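## Making placards that last the whole march

Use corrugated plastic if you can get it. Card is fine for an hour outside a council office, but it sags in drizzle. If card is all you have, cover both faces with clear parcel tape, overlapping each strip slightly, and fold the tape over the edges.

Paint the letters before you fix the handle. Keep to seven or eight words. Pencil them in first, starting from the middle letter of each line and working outwards. Black on yellow reads best from across a road.

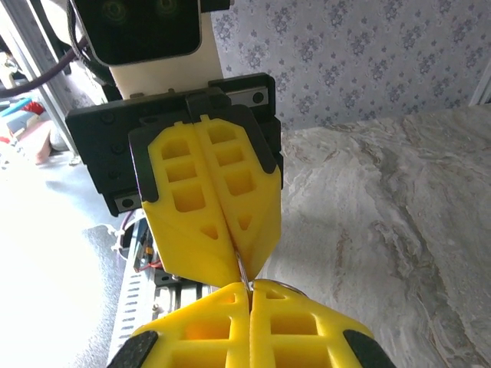 For handles, use cardboard tubes. Police at many demonstrations take away timber battens, and you won't get them back. Slit the top of the tube for 9 cm, push the board in and tape it on both sides.

Cloth banners need holes, or they fill like a sail. Cut half-moon flaps in the plain areas and hem the top edge to take a pole. Fidelina Bermúdez uses old double sheets and gets 2 banners from each.

Battery candles are better than wax for a vigil in July, when it's still light at nine and usually breezy. For wax, push the candle through a paper cup from below so the cup catches the drips.

Store boards flat. Roll banners with the paint on the outside.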